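Jarman two-arm bench robot - demo bench and open day notes

Hire and sales / Bench robots / Jarman

Availability: to order, or by the week from our Zuverow workshop
Bench space needed: 200 cm wide, clear on both sides
Weekly hire: £158 per day, five-day minimum
Next demo: please ring, the October ones fill up quickly

I've been putting off rewriting this page for ages, mainly as the old one was just a table of numbers and a form. Then we had the open day on 12th October and I came home with so many scribbled notes that I thought I might as well use them. So this is me, Lowri Gittins, telling you what the Jarman is like to stand next to for an afternoon. The proper data sheet is still there if you ask for it.

We get a lot of people ringing up who want to know if it can do their job. My answer is always to bring some of your parts along and we'll have a go. Stamped metal bits are what most of our visitors make or buy in - brackets, clips, little covers - and they're awkward things for a robot. They're shiny, they hook into each other, and two of the same part never seem to lie the same way round. A suction cup is fine on a big flat panel but hopeless on anything with a comb edge. That's where fingers come in, and the Jarman has two full hands of them, one on each arm.

Osian Gronow set the bench up on the Thursday night and I'd told him not to make it too tidy. I can't stand those demos where every part sits in its own little foam nest and the robot does the same move all day long. If you work on a real bench you've got a tray of this and a heap of that and a couple of odd bits left over from the last job, and I wanted people to see it working in that.

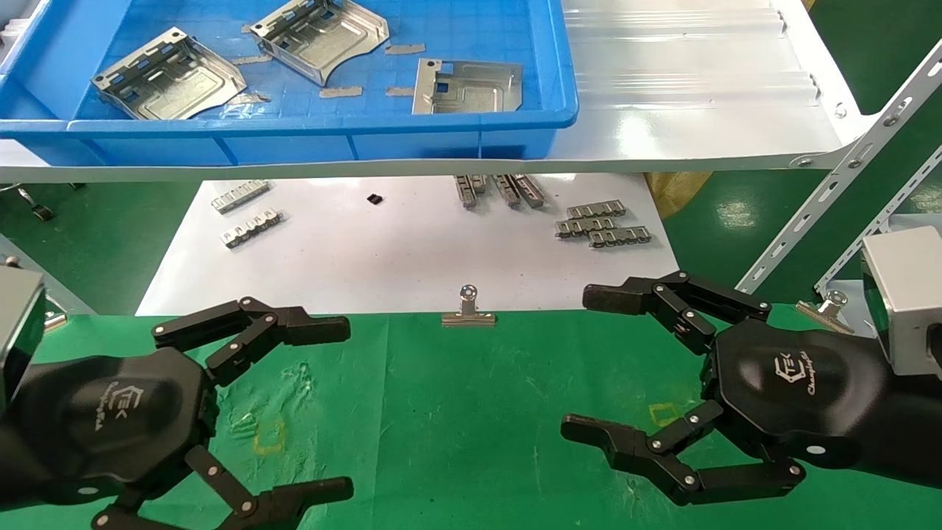

We ran it in short goes of about ten minutes, with a stop in between so people could come up and ask things. Venla Pelkonen did the driving. She's the one who trains new customers, so if you hire from us you'll meet her on day one, and she is very patient (more than I am!). She started with single clips, then moved on to the clusters, where the hand has to get one out without bringing its friends along. I wrote down 166 picks over the afternoon and 19 that had to be tried again. Most of the second tries were with clips lying flat against each other. I'd sooner put that on the page than have you find out in your first week.

Things people asked:

Can it use both hands on one part? Yes, and it's my favourite bit to watch. One hand steadies, the other turns. It's slower than doing it one-handed, so Venla only sets it up that way for longer parts.

Is it loud? No. We were chatting over it quite happily.

Does it mark the metal? We've had no complaints on bare steel. Gwenllian Foulkes came over from Stavosari with some polished covers and wasn't keen to risk them without soft tips on the fingers, so we've ordered her a set to try. I'll add the price here when I know it.

How long to teach it a new part? A simple bracket took Venla most of a morning. Something with a lot of bends can take a couple of days, and if you've got both left and right versions you should allow for each.

Chie Sugawara asked the best one, which was how it copes with parts on different levels, say a shelf at the back and the mat at the front. The arms reach both without trouble, but you do have to watch your shelf height. Too low and the wrists get in each other's way. We can send you a drawing with the heights we use.

What's in the hire: both arms, both hands, the stand, the control box, a day of Venla and a Ritau mat for the bench top. Trays and shelving aren't included, as everyone seems to have their own. Delivery is extra outside Zuverow - give me a postcode and I'll work it out.

If you'd like to come to a demo, bring a good handful of your parts, including the bent ones. There's parking round the back and the kettle is usually on. Ring the workshop and ask for me or Osian.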